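10 Dec 2022, shirt folding by teleoperation, orange shirt

Wayne took the leaders this morning and I sat with the log, and I must say he has become very good at it since February, when he could hardly pick up a sock. We are up to 52 demonstrations out of the 300 we promised Odoi, so there is a long way to go – but a nice steady day all the same.
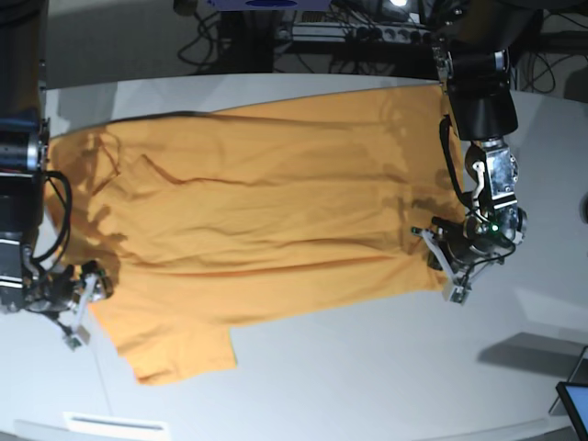
What I keep noticing is how much he hurries the second grasp. I asked him to wait 3 seconds before lifting, so that the start of each move is easy to find in the recordings, and he grumbled and then did it beautifully. Episode 549 is the one to show Armindo Gouveia when he next asks what a clean one looks like.
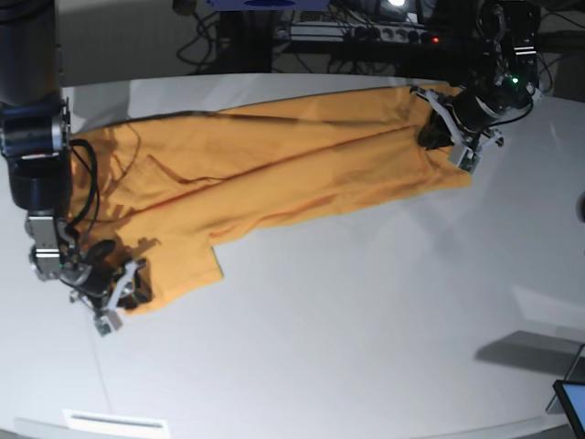
Tension is still the thing I'd like us all to agree on. Wayne likes a firm pull and I like a gentler one, and I suspect the policy will learn a muddle of both. With the shirt stretched between the two grippers you get that long crease down the middle, and bunching towards the left end, and I'd dearly love a rule for when to smooth it and when to leave it be. Will ask Armindo. Also need to re-zero the left leader before the next batch.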